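Skip to content Search course materials Type a keyword and press enter

Filed under: Lecture Notes, Manipulation Software, Spring Term

11 min read

Week 5 Notes: From Task Plan to Gripper Command

Lurdes Amaral, March 15, 2023

Hello again, everyone. Several of you asked for something written down after the last session, when I talked too fast and filled the board twice over, so these notes are longer than usual. Read them with the Curnano source open beside you if you can. You don't need to have finished the calibration homework first, although it will make the middle part a good deal easier to follow.

We are spending this week on the layer of software that sits between "take the memory module out of the computer" and the stream of joint targets that the arm controller wants. It is a bigger layer than most people expect when they start. I came to this work from database programming (long ago, please don't do the math) and I remember thinking that the plan was the program, and that everything under it was plumbing. Then I spent most of a winter in the plumbing.

1. Three programs that have to agree

Curnano is split into three processes, and you should be able to draw them from memory by the end of the week.

The planner keeps a symbolic picture of the task. It knows that a cable must be off its connector before the part under it can move, and it knows nothing at all about millimeters. Its output is an ordered list of skills with named arguments.

The perception process, which we call Zolov for reasons that were funny to Samuele Melis at the time, takes the camera streams and keeps a table of poses. Each row holds a part name, a reference frame, a pose, a covariance and a timestamp. Please look at the timestamp! Half of the questions I get during office hours come down to a skill reading an old row.

The skill server takes one planner step and one row (or several rows) from the table and runs a small state machine: approach, align, contact, act, retreat. Every skill has those five states, even the ones where a state does nothing, so that the logs line up when we compare runs.

The three talk over a message bus and none of them may block another. If Zolov has nothing fresh to say about a part, the skill server stays in approach and asks again. After 300 milliseconds without an answer it gives up and hands the step back to the planner with the reason attached. You will be writing those reasons yourselves in the second lab, so begin thinking about what a planner could usefully do with "not seen" as compared to "seen, but the estimate is poor."

2. Frames, and which camera to believe

There are two kinds of view in our setup. A fixed camera looks at the whole work area and does not move relative to the table, so its extrinsics are solved once and loaded from a file. The wrist cameras travel with the tool, so every pose they report has to be carried through the arm's forward kinematics before it means anything in the table frame.

Write the chain out in full, every time, until you are bored of it:

table_T_part = table_T_base * base_T_wrist(q) * wrist_T_cam * cam_T_part

The term people get wrong is base_T_wrist(q), and they get it wrong in time. The joint vector q must be the one from the moment the image was exposed. If you use the newest q while the arm is moving, your part will appear to slide along behind the motion like a duckling. The bus gives you a buffer of joint states, and the helper function interpolates between the two nearest. Use the helper.

Now look at how different the same work area is from each viewpoint, and keep the chain above in mind as you do.
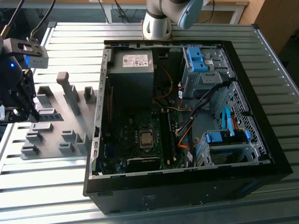
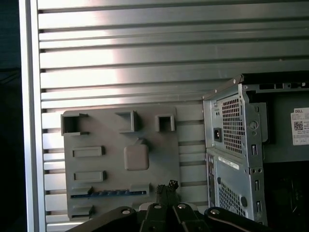
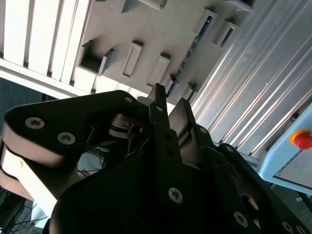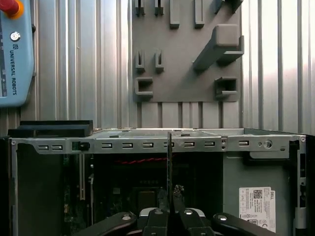
A wide view is good for the coarse question of which object is where, and poor for the fine question of whether the fingers are lined up with a slot. A wrist view has the opposite character, and it brings its own difficulty with it — a good part of every wrist image can be taken up by the gripper itself. Zolov handles this with a mask. We render the gripper model at its current opening, grow the outline by a few pixels, and throw away any feature that lands inside. Phúc Lã wrote the first version of that renderer and his comments in the file are better than anything I could add, so do go and read them.

Shiny sheet metal and repeated ribs or slots deserve a warning of their own. A feature matcher loves a repeating pattern and will happily lock on one period away from the truth, with a beautiful residual. Your covariance will look tiny. Your pose will be wrong by exactly the spacing of the pattern. The defense we use is to seed the matcher from the coarse pose and reject any solution that has jumped farther than half a period from the seed. It is crude and it has served us well. If you come up with something more elegant, I would love to see it (and so would Jaqueline Palacios, who maintains the matcher and has asked me for years to let her rewrite it).

3. Fusing the two estimates

When both kinds of camera have an opinion, the table stores both, and the skill server asks for the fused one. The fusion is a plain weighted combination in the tangent space of the pose, with the weights taken from the inverse covariances. You did the derivation in week three. Two practical points:

First, before combining, we test whether the two estimates are compatible. If the Mahalanobis distance is over the threshold in the config file, we do not average them. An average of a right answer and a wrong answer is a third answer that neither camera ever saw. The server takes another look from a slightly different wrist pose and tries again.

Second, the covariance from the wrist estimate should grow with distance from the part. In the older Brornach code it was a constant, and the arm was confidently wrong from far away and needlessly timid up close. You can still find that constant in the repository history if you would like to see what a small laziness of mine looked like.

4. Contact, where vision hands over

Somewhere in the last few millimeters, the cameras stop being the best source of information. The fingertips may be hiding the feature you care about, and the calibration error is now as large as the clearance. From here the skill server changes from position control to a compliant mode, in which it specifies a force along the insertion axis and a stiffness in the other directions.

The switch is made by a guarded move. You command a slow motion toward the surface and give a stop condition on the measured force. In our config the contact threshold is 5 newtons for connectors. Set it too low and the arm will stop on the noise from its own acceleration. Set it too high and you are pressing on somebody's board. Subtract the tool weight in the current orientation before comparing! The function is called bias_wrench and it has to be called again whenever the wrist has turned.

After contact comes the search. A spiral is the usual choice, and we also have a rocking search for long slots, where the part is tilted slightly so one end finds the slot first and the other end is then lowered in. I prefer rocking for anything long and narrow. Ülle Lukoševičius prefers the spiral for everything and has a stack of plots to back her up, and she will be giving the guest session in April, so you can hear her side of it then.

5. Reading the logs

Every run writes one file. Onyeka, the log viewer, opens it and lines up the planner step, the skill state, the pose table and the wrench on one time axis. The run I walked through on the screen was run 623, and it is in the shared folder so that you can scrub through it at your own pace.

When a step fails, read the log in this order. Start with the skill state at the failure. Go back to the last change of state and look at the pose row it used, timestamp first. Compare the fused pose with its two parents. Only then look at the wrench. I know the wrench plot is the exciting one with the big spike in it, and everybody opens it first, me included, but the spike is usually the last thing that happened and the cause is sitting quietly a second or two earlier.

A small habit that helps: write one sentence on what you believe happened before you open the viewer, and keep it. I have a notebook full of mine. A fair number are embarrassing.

6. For the lab

Work in pairs. Clone the course branch, run the simulator with the recorded pose table, and do the following.

a) Change the skill server so that it refuses a pose row older than the limit in the config, and returns a reason the planner can use.

b) Add the compatibility test from section 3. Plot how many fused poses are rejected as you move the threshold, and choose a value you could defend out loud.

c) Call bias_wrench at the right places in the alignment state. There are two right places. Most people find one.

d) Write half a page on what the planner should do when the same step comes back twice with the same reason.

The simulator seed is fixed at 24 so that your plots can be compared with your neighbor's. Please leave it alone until you are finished with (b), and after that change it as much as you like and see whether your threshold still looks sensible.

Reading for next time is the chapter on hybrid force and position control, skipping the proof in the second half, which we will do together on the board, slowly, with the good chalk. Bring your questions about selection matrices.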